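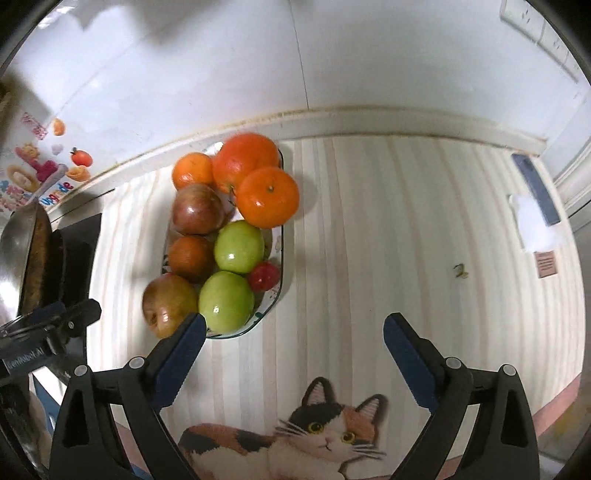 4 min read

The first thing my host does when I sit down at her table is push the fruit dish toward me. "Take an orange. Take two, I buy too many." She has been running the supper table at Ranance out of her own kitchen for 9 years now, and I came to ask her about the food, but we spent most of the morning on the subject of tablecloths.

I had noticed the cat, obviously. It's a calico, lying down, patches of orange and black and white, and it looks right up at you with yellow-green eyes. "Everybody talks to the cat," she says. "Grown men. They say good evening to it before they say it to me."

The rest of the cloth is pretty quiet, cream with pale stripes you could easily miss, and she likes it that way. She used to iron white linen for every supper (88 napkins one bad May, she still brings it up) and then one year she just stopped. "I was so tired of being afraid of soup. You put down white linen and everybody holds their spoon like they're at the dentist."

So what about the dish? It's white and oval with a thin green rim and little painted decorations, and she found it in a box lot from the Huamán warehouse sale, under a pile of saucers she didn't want. She paid for the saucers too. "I gave them to my sister. She didn't want them either."

I ask if there's a system to how she fills it, and she laughs at me for quite a while. "Oranges, apples, whatever came home in the bag. I like it when it's too full. If one rolls off, somebody picks it up and eats it, and then I've fed them something before dinner."

She does have opinions about apples, though! Green ones are for cooking and for people who like to make a face. The red-and-yellow ones go to the kids. Apples and oranges share the dish all day, and at night the apples go in the fridge. "My mother would put them all in a drawer. You'd forget, and then in spring you'd find out."

We get onto pans next. She's a wok person, and she'll fry, steam and even bake a kind of flat bread in one. I confess that I scrub mine until it shines inside and she puts her hand on my arm like I've told her about a death. "Leave the brown. The brown is the good part."

Supper is for some 400 people a year, never more than 4 at the weekend lunches, and she has no plans to grow. A restaurant group called Dorkon asked her once about doing a second table across town. "I said, who would sit there? I'd be here."

I left with three oranges in my coat.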